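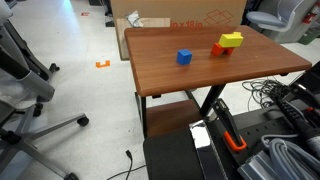 A few blocks out on the table. The yellow one is sitting on top of the orange arch.

How to Clean and Freshen Up Secondhand Toy Blocks

I have a weakness for the toy shelf at the thrift store in Plorville, and blocks are the thing I bring home most. They hold up so well! The trouble is that a bag of used blocks usually comes with a sticky patch or two, some crayon, and that closed-up attic smell. After doing several batches (my last one came from my neighbor Solange Barbosa, whose boys have moved on to bicycles) I've settled into a routine that suits me, and I'm happy to pass it along.

Start by sorting. Spread everything out on an old towel and look each piece over for cracks, splinters and flaking paint. If the paint is coming off, or you suspect the set is very old and can't tell what it was painted with, leave it out of the play pile altogether. Put plain wood, painted wood and plastic in separate heaps.

Plastic blocks are the easy ones. Fill a dishpan with warm water and a squirt of dish soap, let them sit while you drink your coffee, and go over the corners with an old toothbrush. Rinse well and set them on a rack.

Wooden blocks should never be soaked — I ruined a lovely set that way, and the edges went fuzzy as a peach. Mix 2 cups of warm water with a few drops of dish soap, dip a cloth, and wring it out until it's barely damp. Wipe one block at a time, all the way around, then wipe again with a clean damp cloth and dry it right off with a towel. For crayon, a little baking soda on the cloth and some gentle rubbing will lift most of it, though try it on the bottom of a painted block first.

Leave the wooden ones out overnight with a bit of space between them, and turn them in the morning. If the smell hangs on, give them another day near an open window.

Rough spots on bare wood can be smoothed with fine sandpaper, going along the grain. I finish those with a dab of food-grade mineral oil, rubbed in and wiped off after 21 minutes (my kitchen timer sticks at that number and I've stopped fighting it).

For storage I like a cotton drawstring bag or an open bin. Lidded tubs are fine too, as long as the blocks are bone dry before the lid goes on.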